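Giltley Hand-Held Gripper Comparison
Progress report to Brernine, second period
Aug 2, 2026
Prepared by Thu Khương

Status

Work is on schedule. The comparison of finger pads is complete for rigid items and under way for textiles. The controller comparison has not started; the second board from Orlandini arrived with the wrong connector and has been sent back.

Work done since March

We tested 3 pad types on the same linkage: flat rubber, foam, and ridged. Each was cycled 4000 times on the bench before any handling trials. The foam pads lost their shape early and were dropped from the plan. Flat rubber and ridged pads both finished with no visible tearing. Hường Đinh replaced the pivot screws on one unit after the left finger developed play.

Camera mounting was also reviewed. Jörg Reuter moved the bracket back 11 mm, and the fingertips now stay in view through the full stroke. Recalibration after a pad change takes 40 minutes — longer than we budgeted.

Textile trials
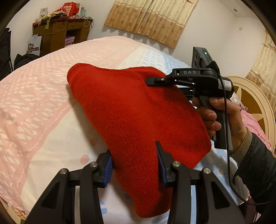
Knitwear is the hardest class so far. Thick ribbing gives the fingers something to hold, but a bundled garment has no clear edge to aim for. For the red knit, the operator worked on a bed, with blue ridged pads on the near gripper and its fingers open on either side of the fabric. Thảo Đỗ is writing up grip loss by fabric type, and her table will be attached to the next report.

Next period

Finish textiles with flat rubber pads. Start the controller comparison when the replacement board is in. We request no change to the budget, but would like approval to buy one spare set of linkage arms from Killine.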